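Play kitchen bits – what do you keep and what do you pass on?
Posted by plumduff_jean, May 26, 2019
Reading time: 4 minutes

Hello all, I'm finally sorting the play food at our Sunday group and could do with some kind advice. The lavender plate is staying whatever you say, I'm far too fond of it, and so are the orange slice and the strawberry.

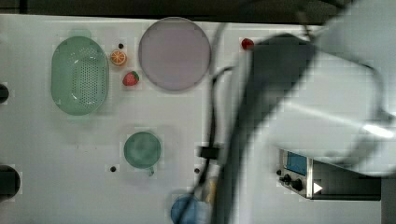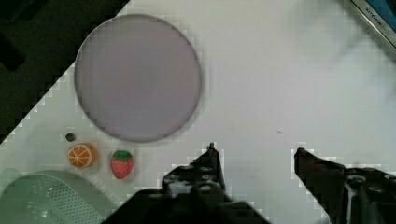
My trouble is the boxes behind all this. We were given more than 40 pieces in November, and I do wonder whether the little ones play better with less of it out at once – mine just tip the lot on the floor and wander off!

skevdale_nan
Oh, I'd put most of it away, love. We have one plate, one cup and 4 bits of fruit out and they'll play cafés all morning.

Bodater
Can't agree, sorry. Ours adore a great heap of it, and half the fun is the rummaging (the tidying up is less fun, I grant you). I'd keep every piece.

skevdale_nan
You've clearly got a bigger cupboard than me, Bodater!

mrs_tuppence
Somewhere in the middle for me – two boxes, swapped every month or so. Do hang on to the colander, whatever happens. Ours has been a hat, a boat and a bed for a bear.

plumduff_jean
Thank you, all of you. Two boxes it is, and I'll report back once I've found some lids that fit.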